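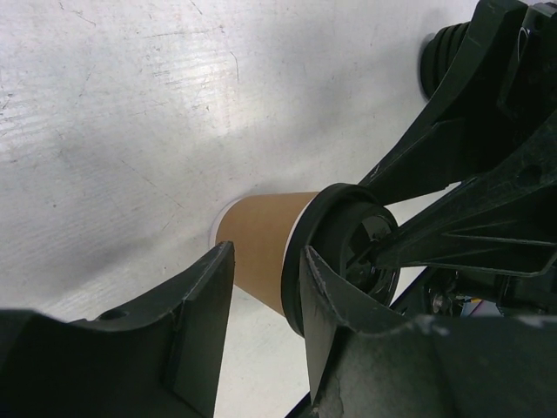
Wrist camera, left in the view is the cup bottom. Cup on its side, black ring at the mouth end.

April, notebook of K. Tomić. Review of the Sastell two-arm kit, coffee counter task.

Started at 9:40, later than planned. Ljubica Ionescu had the bench until then for her calibration, and I did not want to move anything before she saved her values. She left them in the shared folder under "Birnska", please do not overwrite.

Purpose of this week is to decide if we keep the kit after the trial period or send it back to Akbridge. The seller (Shehu, their office for our region) wants an answer before the end of the month. I try to write here only what I checked by myself, and what is from their papers I mark with (S).

Kit as delivered: two arms, one long mounting plate, grippers, cameras, software license for one computer. Assembly time 4 hours (S). For us it was 7, but this includes one hour in which I looked for the correct hex key. The manual is good in the mechanical part and poor in the software part. Page 68 tells you to set the wrist limit in a menu which does not exist in our version. I wrote to Shehu and they answered the same day with a corrected page, so this is a plus for them.

Paper cups are more difficult than I expected. The wall is soft, and the default closing force is made for hard objects. With default force the cup changes its shape and then the lid does not sit well. I reduced the force in small steps and stopped at value 19 in their scale (the scale has no unit, I asked what it means and wait for the answer). With 19 the cup keeps its shape and does not slide when it is empty. With a full cup I did not try, and Ljubica does not want liquid near the motors before we decide about the purchase. I agree with her.

Camera on the wrist: the picture is sharp enough for cups at close distance. The table is white and uneven light makes a bright band next to a broad grey shadow, so I will ask for a diffuser. Fingers are visible in the lower part of the picture – good for checking the grip. 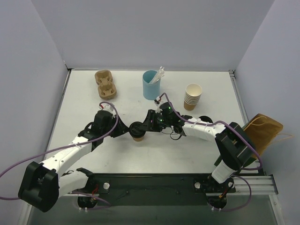
For the handoff both grippers need to come to the cup from opposite sides, and the moment when the first one opens is the critical one. In the software this is one parameter, "release delay". I left it at the value from the factory. If it is too short, the cup goes down by some millimeters before the second gripper has it properly. I would like a signal from the gripper instead of a fixed delay. Ljubica thinks we can write this in one afternoon, I think two days.

Cables: please check the loops at the elbows before each start. The clips in the kit are small and I would buy better ones.

Price of the extra finger set is 317 (S), without shipping. I would order one set if we keep the kit, the plastic tips get scratches quickly.

My opinion for now: keep it, if Shehu extends the software support. Ljubica is more careful and wants first to see the cup with lid and carrier in one sequence, many times, without a person touching the stop button.

To do:
– ask again about the force scale
– diffuser for the lamp
– save today's settings under a new name
– write to Akbridge about the return conditions, in case we need them

Stopped at 16:20, arms parked, power off.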